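From the Pirville Repair Shed

Well, the old tower computers are finally having their moment! I put a note in the April newsletter asking if anyone had a desktop gathering dust under the stairs, thinking we might get a couple, and by closing time on the first Saturday we had 11 stacked beside the kettle. My own was among them, a beige monster I bought when I moved to Plultano Street and have been shifting from cupboard to cupboard ever since.

I've spent most of my evenings since then with a screwdriver and a cup of tea, and I've loved it (my back less so). Most of these machines want a good dust-out, a new clock battery and something lighter to run on. A few are past it, and those we strip. Screws go in the jam jars, sorted by thread please, and memory goes in the blue tub with the lid on. If you find a drive in there, leave it on my bench with the owner's ticket – don't pop it in your bag to "have a look at home". 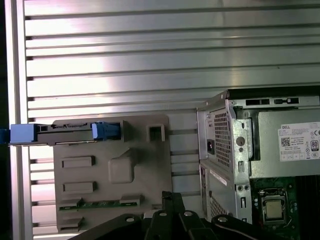
Do I need to wipe my computer before I bring it in? It's best if you do, but if it won't start, tell us at the desk and we'll take the drive out and hand it back to you on the spot.

Now, money. We've spent $173 so far this year on batteries, thermal paste and a decent set of bits from Dradov Hardware, and the donation tin has very nearly covered it. A gold coin is always welcome. What we really need is monitors, the flatter the better, and any keyboard with all its letters still readable.

The next session is Sat 14 May in the Gautam Room, doors at 11, and I'll stay until 4 if there's still someone halfway through a job. There are 5 benches with power, so get in early if yours needs plugging in. Bring the lead that goes with it! I have a whole drawer of leads and somehow never the right one – and if you've got a spare power board at home, chuck that in as well.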